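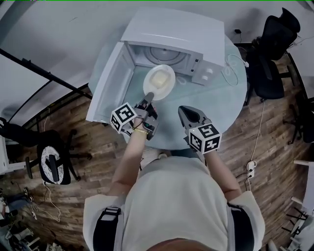
How to Run a Film Night at Home That People Come Back To

This guide covers a monthly film night for a small group, from picking the titles to sending everyone home at a decent hour. It assumes a living room, a television or a basic projector, and guests who like movies but don't study them. If you plan to show films in a public space or charge for tickets, you will need a public performance license, and this page doesn't deal with that.

Pick a theme for the season

Start with a theme that covers five films. A theme gives you a way to say no to suggestions without hurting feelings, and it saves you from starting over every month. Good themes are narrow enough to mean something and wide enough to leave you choices. "Horror" is too wide. "Haunted houses before 1970" works well. So do courtroom dramas, train movies, remakes shown next to their originals, and films set over a single night.

Write down twice as many titles as you need. Some will be hard to find, some will run too long, and one or two will be worse than you remember.

Check the running time first

For a weeknight, stay under two hours. If guests arrive at 7 and the film starts at 7:30, a 100-minute picture ends a little after 9, and there is still time to talk. At 187 minutes you are past 10:30 before anyone has said a word. Save the long ones for a weekend afternoon and put a break in the middle. Many older epics have an intermission built in. For the others, watch ahead and find a spot where a major sequence has just ended.

Find a copy you can rely on

Streaming catalogs change at the end of the month, so a film that was there when you sent the invitation may be gone by the night itself. Check again two days before. If you own the disc, play the first ten minutes and the last ten minutes. Scratches near the outer edge show up toward the end, when you least want to stop.

Public libraries are often the best source for older titles. Put in your hold three weeks early. If the library has more than one edition, ask for the restored one, and look at the back of the case to see whether it has subtitles. Someone in the room will want them.

Watch it yourself beforehand

Do this even if you have seen the film five times. You are checking for three different things: content your guests should be told about, slow stretches, and sound that drops too low to hear. I once showed a ghost story I remembered as gentle. It had a drowning in the first reel that I had completely forgotten, and my neighbor Sarla Jaiswal had brought her nine-year-old.

Make a short note as you go. Two or three lines will do.

Send the invitation

Include the title, year, running time, rating if there is one, and the time the film starts. Give the arrival time separately. Keep the plot to one sentence. A typical invitation from our group reads:

"November film: The Cusness Lodger. 94 minutes, black and white, a few frights and no gore. Doors at 7, film at 7:30. A landlady begins to doubt her quietest tenant. Reply by noon the day before."

Ask for replies. You need to know how many seats to set out, and people who have replied are more likely to show up.

Set up the room

Seats come before everything else. Sit in each one and look at the screen. If a lamp, a plant or the back of another chair is in the way, move it now. Put the lower seats in front and dining chairs behind.

For a television, the picture should be high enough that the back row sees the bottom third, where subtitles appear. For a projector, run a test after dark. A picture that looks fine at noon with the curtains closed can look quite different at night, and usually better.

Turn off motion smoothing. It goes by a different name on almost every set and is normally found in the picture menu under advanced settings. While you are there, switch from the vivid or dynamic mode to the one called cinema, movie or filmmaker.

Set the volume with a dialogue scene. Music and gunfire will take care of themselves. Then stand at the back of the room and listen once more.

Food

Serve anything noisy or messy before the film. Popcorn is fine in bowls, one for every two people. Avoid bags. Soup and chili are good in cold weather, but give people time to finish and set the bowls down.

Introduce the film

Two minutes is enough. Say who made it, what was going on at the time, and one thing to look out for. Don't describe the ending or say how good it is. Haf Pumphrey, who took over our introductions last year, reads hers off an index card and stops when the card runs out.

Talk afterward

Leave the credits running and bring the lights up slowly. Some people need a few minutes before they want to speak. If the room stays quiet, ask something that has an easy answer:

Which scene would you cut?
Who did you trust at the start?
Did the ending match the rest of it?

Disagreement is fine. If two people have been going back and forth for a while - and it will often be the same two - ask someone else what they thought of the music or the casting.

Keep a record

Write down the title, who came, and a score from each guest. We use a plain notebook and score out of ten. After a season you will have a fair idea of what your group enjoys, and you can use it when you choose the next theme. Also note anything that went wrong with the equipment, including which remote controls what.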